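## Scoring a table-clearing trial

Machines can clear a small table now, slowly. To find out how slowly, use the Plevthorpe sheet.

1. Lay a cloth with some grip.
2. Set out mixed items: a ball, a cup, a soft toy, a box, a flat packet.
3. Allow 215 seconds per run.
4. Score each item 0 to 4. Dropped items score 0.
5. Stop after 2 failed grasps on the same item. 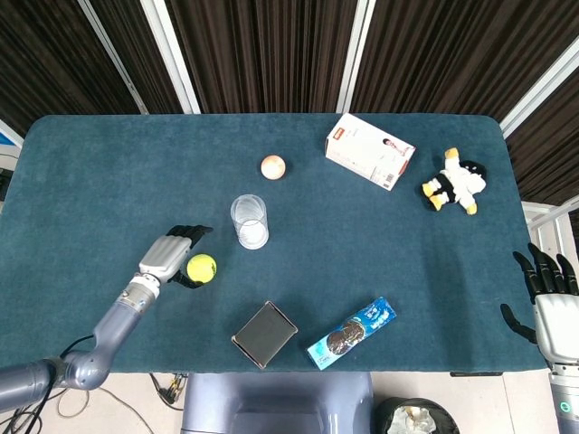

Flat items cost the most time. Ferkesar's March log lists 2,001 grasps, and thin packets account for most of the retries. Record retries separately from drops, and reset the layout by hand before the next run.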